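Keeping small stuff out of the kitchen drawer

Posted by Gladys Chege

Most kitchens have one drawer that takes everything without a home. Ours in Ernau had twist ties, dead batteries, a tape measure and nearly 40 rubber bands. Emptying it took one evening and it has stayed in order since October.

Pull the drawer all the way out and tip it onto an old towel. Wipe the inside with warm water and a drop of dish soap, then let it dry before anything goes back. Crumbs collect in the back corners, so use an old toothbrush there.

Batteries go in a jar by the door until the next trip to the drop-off. Rubber bands go on a hook. Keep 11 and throw out any that crack when you stretch them. Keys that fit nothing can go after 3 months - write the date on a piece of tape so you know when that is.

Shallow boxes work better than deep ones. Lucie Desjardins cuts down tea boxes to about half the height of the drawer and fixes them with a bit of double-sided tape. Mine are short jar lids and a loaf pan with a dent in it.

Sort on a clear, pale surface with good light, and keep the trash right beside you while you do it. Small plastic is the worst of the lot, since it rolls and hides under everything else. Bring it together in one pile before you decide what stays, like the blue and white bottle caps and plastic bits next to the see-through wastebasket on the marbled white tabletop. Then go through the pile once and put the drawer back.
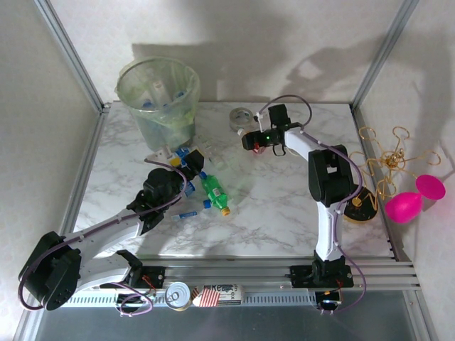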